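4.2 Fingertip State Estimation From the Wrist View

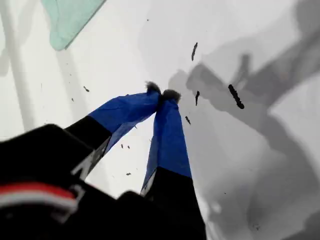 Dexter Maglaya argued in review that a closed pair of fingertips should never be treated as proof of an empty grasp, and that the planner ought to wait for a second estimate before it moves on.

Figure 3. Wrist view with the two taped fingers brought together at their padded tips. A shadow falls across the white surface on the right.

The Vuter perception module was revised in line with that remark. It segments the blue tape on each finger by color, fits a line to each finger, and reports the gap between the tips to the Molholm planner. Shadows and small dark marks on the work surface were the main source of false contours in the earlier version. The revised module discards any contour that does not join a taped region – a simple rule, but one that requires no retraining. The planner now requires 2 matching estimates before it issues the next motion command.

The module was tested on 600 closing motions. The earlier version misjudged the gap in 431 of them, and the revised version in 17. Most of the remaining errors occurred while the arm was still moving.

Last updated: 2020-04-29

Comments

Tan: Is the color threshold fixed, or set again at startup?

Dallex: We saw the same false contours with our planner. Will the code be released?

This site uses cookies. By continuing, you accept our cookie policy.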